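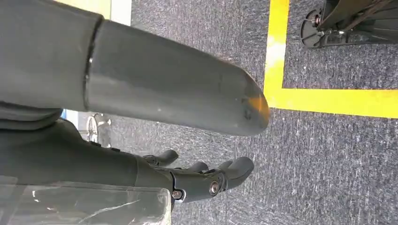

Workshop > Tips > Robot arms and grippers

Reading time: 3 minutes

Before you trust the hand: tips after a bad drop

By Karla Mendoza, 03/11/2019

The hand let go. That is the whole accident report, as far as the Jaramillo shop was concerned, and for two days everybody there blamed the software. I was asked to look at it, and I don't believe in software that drops things on its own, so I started with the bolts.

One finger had play at the knuckle. It closed fine with nothing in it. Put a full jar in there and the finger gave a little, then a little more, and 34 seconds later the jar was on the floor. The arm carried on to the shelf and put down nothing, very carefully, and logged the job as done.

So, some tips. None of them come from the brochure.

Wiggle every finger by hand. Power off, and I mean off at the wall. The pause button is a request. Push each finger sideways at the tip and feel for a click. A click at the knuckle is a loose bolt or a worn bushing, and both get worse under load.

Mark your bolts. A stripe of paint pen across the bolt head and onto the housing costs next to nothing. If the stripe no longer lines up, the bolt has moved. The Lodimia people will sell you a vibration sensor for the same job. I have used it. Buy the paint pen.

Don't crank down on a bolt that goes into plastic. Use the torque in your manual, and if a bolt just keeps turning, stop. The thread is gone and a dab of glue will not bring it back, whatever the forum says.

Test with the real load. The self-test on this hand opens and closes the fingers in the air and gives you a green light. It gave us a green light 27 times with the bad knuckle. Use a plastic container with water in it, the same weight as the real thing, hold it low over a towel, and wait five full minutes.

Be extra careful with slick plastic. Bags and clear tubs slide on smooth fingertips. Wipe the pads with a damp cloth, let them dry, and replace them when they go shiny. Vesus pads lasted me longer than the Himport ones, but that's one shop and one hand, so take it for what it is.

Tape is tape. A yellow line on the floor tells people where to stand. It does not stop the arm, and it does not stop a chair on casters from rolling where it shouldn't. Measure the reach with the arm stretched all the way out, hand included, and check it again whenever you change the hand. People measure to the wrist and call it good.

Don't catch what it drops. You will want to. Your arm goes in, the robot is still moving, and now the jar is the cheap part of the problem.

Read the log with one eyebrow up. Ours showed 237 finished moves that day. The machine counts a move as finished when the arm gets there – whether anything is in the hand is another matter. If your gripper can report finger position or motor current, have it checked after every lift, and make the arm stop when the number looks wrong.

I was told in December that a new version would detect slipping by itself. Maybe so. I'd still paint the bolts.

Contact us | Copyright Workshop Tips | Back to top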